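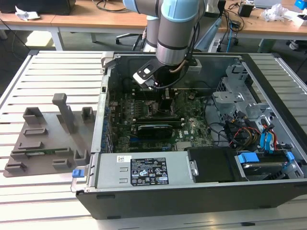
Robotics & Automation > Safety and Good Practice

House rules for a robot arm working inside PC towers?

Posted by Homa Nazari

Hi all! I've inherited a memory-swapping cell at Indale (we refurbish office desktops) and I've been asked to write the working rules for it by the end of September. The arm is big, the tower lies on its side on a slatted aluminum bench with the panel off, and there's a printed fixture next to it that holds the modules. My predecessor left me one page, and half of it is about who gets to use the good stool.

I know the risk assessment is its own job and our safety person is on that. What I'm after is the everyday stuff — what do you make people check before they press start, what do you do about static, and how slow do you go once the gripper is down between the case walls? Also, is it okay to leave the graphics card and all the drive cables in place, or do you strip the case first? Stripping takes ages and I'd love to skip it.

Posted by Idris Rowlands

I've run a similar setup at Bamport for a while, so take this as one shop's habits. You still need your own assessment, and it has to cover the gripper and the part as well as the arm. A robot that's fine on paper with bare hands nearby can be a different story once there's a metal bracket bolted to the end of it.

We don't strip the case. We do walk the cables, every single unit. Anything that can spring up into the path gets tucked down or held with a soft tie, and the tie goes on the checklist so it comes off again. Drive leads are the worst for this, they look settled and then they creep.

Power: cord out of the wall, press the power button to drain what's left, then wait 60 seconds. Don't let anybody shorten it. The case gets bonded to the same ground point as the bench, and so does the fixture plate if it's conductive. If yours is ordinary printed plastic, it can hold a charge, so either print it in a dissipative material or keep the bare modules off it until you've measured it. I put this off for months and I wish I hadn't.

Speed: we have one height above the case rim where everything changes. Over it, normal program speed. Under it, slow, straight down and straight back up, no sideways moves unless they've been taught for that exact model. Hands stay out of the case whenever the arm is enabled, including when it's paused. Paused isn't stopped!

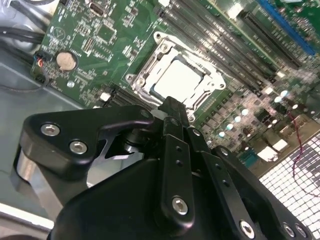 What to check near the socket

I'd add a separate line for this, as the memory slots run right alongside the processor on a lot of boards. Look at the finger and the bracket behind it, not only the tip. Our one bad scrape came from a screw head farther up that no one had measured. Now we keep a drawing of the whole tool with its widest point marked, and any change to the gripper means a fresh dry run on a scrap board before it touches a customer's machine.

Put a force limit on the downward push as well, and have it stop and ask for a person if it trips. No automatic retries. We allowed 2 retries at first and all that did was bend things harder.

Posted by Owen

we just use the Stenex checklist and change the names. works ok. make sure the e-stop is reachable from BOTH sides of the bench, ours was only on one side and you had to lean over the arm to hit it

Homa Nazari replied

Thank you both! The whole-tool drawing is going in today, and I'm off to find out what our fixture is printed from. Idris, do you log the force trips anywhere, or does the operator just clear them?

Idris Rowlands replied

Log them, with the board model. Ours go in a plain spreadsheet next to the unit number.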